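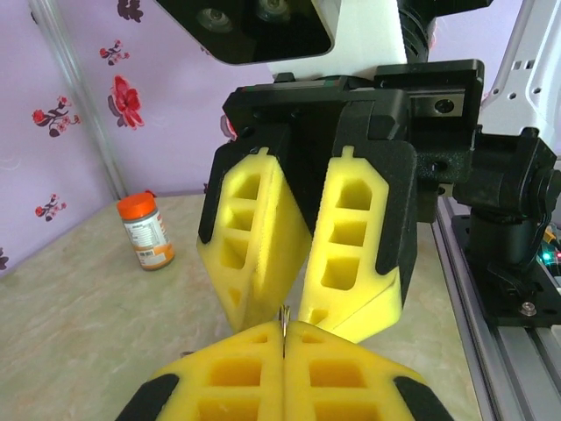
Wrist cam view, both grippers facing each other over the table

foamfinger_fan
Posts: 144
Hi all, I've been meaning to write this up since March and finally have a mug of tea and a free evening, so bear with me! We're putting together house rules for the two-arm bench at Fakstead, mostly for the newer operators, and I'd love some opinions before I print the thing and tape it up. So far I have:

Keep the tips apart at startup. Both arms home with the fingers well clear of each other, and you say "moving" out loud before either one goes.
Slow speed any time the two grippers share the middle of the table. I wrote 20 percent.
Check the foam before every session. Torn pocket walls or a loose edge pad means you swap the finger, you don't tape it.
Lids on. Any jar on the table stays capped unless opening it is the task.

What am I missing?

MacBrayne
Lovely start, and I wish somebody had handed me a sheet like that years ago. I'd push back on the speed rule though. A flat 20 percent sounds sensible until people get bored with it and start overriding it, and then you've taught them that the sheet is optional. We set a distance instead. Inside 30 cm tip to tip you're slow, outside it you can run normally, and the controller handles the switch so there's no remembering involved.

tultix_bench
Have to disagree with MacBrayne, sorry! A distance rule is only as good as your calibration between the two bases, and ours drifts every time somebody leans on the rail. I'd keep the dumb flat limit for anyone in their first month and let them graduate to the fancy version. Foam is forgiving, but the brackets holding it are not, and it's the brackets that meet if you come in at a bad angle.

MacBrayne
Fair point about the brackets. We recheck calibration every morning at 9, which I realize not every shop is going to do.

kistau_kate
Can I put in a word for the cables? I see a good sheet and then no mention of where the wires go. Ours says every cable gets tied back to the frame before power on, and one person (the same person all day) owns the stop button. Two people who each think the other one has it is how we got our only real scare, and I still think about it when I walk past that bench.

Also, please add "look at the camera feed before you look at the arm." Wrist cameras get bumped, and you can lose a whole afternoon of recordings to a view that's tilted a little.

foamfinger_fan
Oh, the stop button one is going straight in, thank you Kate. And the feed check. On speed I think I'll go with Tultix for beginners and put MacBrayne's version in as a second stage, with the calibration check written right next to it so it can't be skipped.

How long do you all run before a break? I had nothing for that.

tultix_bench
Around an hour for us, less for new folks. Tired hands squeeze too hard, and you can see it in the foam after a while.

MacBrayne
Same here. And date your sheet, so people know which version they're arguing about.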